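Part 3: Loading the shelves and doing the nightly pickup

By now your Kula cube unit should be standing upright with the back panel on. If it still rocks when you lean on it, go back to Part 2 and fix that first. I skipped it once and regretted it for a whole April.

Before you start

You'll need one small basket with a handle that you can carry in one hand. Mine came from a toy grocery set and it beats every nice bin I've bought. Leave enough floor between the bed and the shelves to stand and turn.

CAUTION: Anchor the unit to the wall before anything goes in it. Kids climb. The strap in the Kula hardware bag is fine for drywall if you hit a stud.

Loading the cubbies

1. Put the heavy stuff in the bottom row. Board games, wooden blocks, the big atlas.

2. Keep the middle cubbies for things that get used every day. We do balls and play food up there, a few to a cubby, right on the shelf with no bin.

3. Save the top for things you don't want grabbed (markers, glue, anything with more than 100 pieces).

Note: My friend Radka Delić puts picture labels on all of hers. I tried it and they peeled, so I quit.

The nightly pickup

4. Start at the bed and work toward the shelves, dropping small things in the basket as you go. Don't sort yet!

5. Stand close to the unit, let the basket hang low in one hand, and use the other hand for the shelf. Round things go one at a time - toss in a handful and they roll right back out. 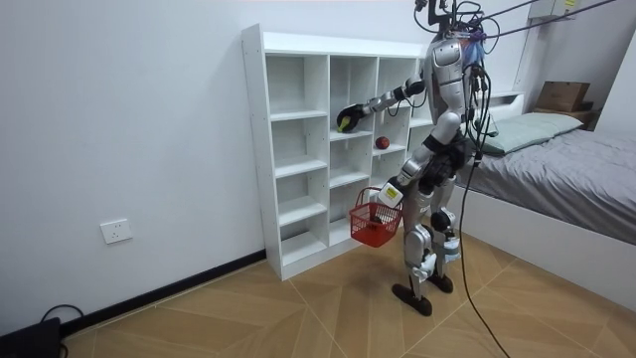
6. Check the bottom of the basket. Small dark things love to hide down there, and I've hung it back up with a toy car still inside more than once.

7. Hang the basket on its hook by the handle. If you don't have a hook yet, the Preleck stick-on kind has held up for us on painted wood.

Note: If a ball keeps rolling off the shelf, the unit is leaning forward a bit. Give the front feet a half turn and try again.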